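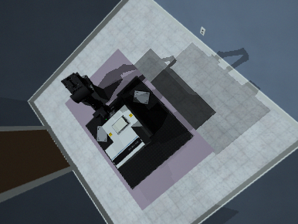 Mal-soon asked why the arm stopped short of the cycler twice in one evening, and whether it's safe to just press resume. Please don't, at least not yet! The Tuvach controller keeps its last planned path, and if the lid has moved in the meantime, that path may now run straight through it.

## Why do we keep getting a lid collision fault?

Most of the faults we've seen in the simulated cell come down to the controller believing the lid is down when it's up (or the other way around, which is gentler but still a nuisance). 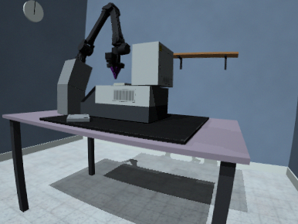
Clearance is tighter than people expect, and I say that as someone who has bumped it more than once. The planner leaves 53 mm around the lid by default. With the wrist as close to the tall housing as it gets on this approach, a small error in the lid angle is plenty to cause contact, so run the lid check before every approach, even when you're in a hurry.

## Can we trust what the cycler's screen says? 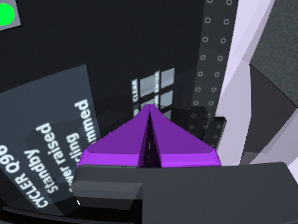 Gwendolyn Montoya wrote in that her "Standby" message stayed up while the lid state in the log was plainly wrong, and she wondered which one to believe. Neither, I'm afraid, until you've compared them with the lid itself. Standby tells you about the run and isn't a substitute for the lid check.

## What should we do after a fault?

Hold the arm, clear the stored path, refresh the lid state, then approach again at 2 percent speed.

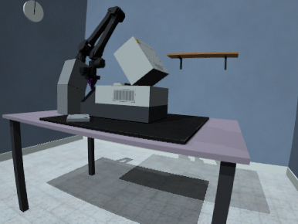 Could we skip the slow approach if the lid is already open? one reader wanted to know. I'd still do it, dear reader! An open lid can be in the way too, and the slow pass only adds 72 seconds. If the fault comes back, save the last 500 lines of the log and send them to the Sukton help desk.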